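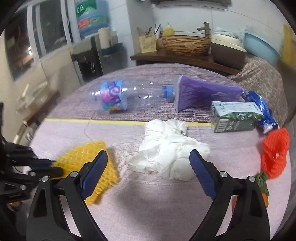
Rutherford House Facilities Desk
Ticket 127: Waste sorting table, shared activity room
Opened: 19/12/2023
Category: Housekeeping / Recycling
Priority: Normal
Status: Closed, with one item carried forward

Reported problem
The recycling contractor, Wuvari, has advised this office that bags collected from the activity room were set aside on 2 occasions because the contents were mixed. Used tissues were found among the plastic bottles, and fruit nets had been placed in the paper bag. The department using the room asks for a clear rule on each type of item and for confirmation of where the tape line on the table should run.

Initial assessment
The table is in use as a sorting surface and is covered with a pink and lavender woven cover. A strip of yellow tape divides it into a near area and a far area. Items at present on the table include a crumpled tissue, a plastic bottle with its cap on, a small drink carton, a blue foil wrapper, a yellow foam fruit net, an orange mesh fruit net and a purple sponge. A small toy carrot is also present and should not enter the waste stream.

The written instructions for the room were last revised in March. They refer to "recyclables" and "other" but do not say which side of the tape is meant for which. They make no mention of nets, foil or cartons. Users have therefore been applying different rules.

Entry 1, Facilities
Contractor's acceptance list requested. The department was asked to hold all bags from the room until a reply had been received.

Entry 2, Facilities
Acceptance list received from Wuvari and applied as follows.
Plastic bottles: accepted when empty. Caps may stay on. Labels need not be removed.
Drink cartons: accepted in the carton bag only. Flatten before bagging.
Tissues: general waste in all cases.
Foil wrappers: general waste, unless the wrapper is plain metal foil and stays crushed when squeezed in the hand.
Foam fruit nets: not accepted. General waste, or keep for packing.
Mesh fruit nets: not accepted. General waste.
Sponges: general waste if worn out. Otherwise return to the cleaning cupboard.
Toys: return to the toy box.

Entry 3, Department
The department asked whether foam nets could be saved for the parcel room at Matthorpe. Facilities has no objection, provided that the nets are clean and are stored in a closed bag.

Entry 4, Facilities
Revised wording issued. The area beyond the tape is for items accepted by the contractor. The near area is for general waste and for anything to be returned or kept. Items are to be cleared from both areas at the end of each session. The cover is to be wiped down before it is folded.

Entry 5, Facilities
A trial collection of 38 bags from all rooms was accepted by the contractor without comment. The hold on bags from the activity room has been lifted.

Resolution
Instructions replaced. Ticket closed with the agreement of the department.

Carried forward
A supply of carton bags is to be ordered from Rirorstead Supplies. Until delivery, flattened cartons should be taken to the main recycling store on the ground floor.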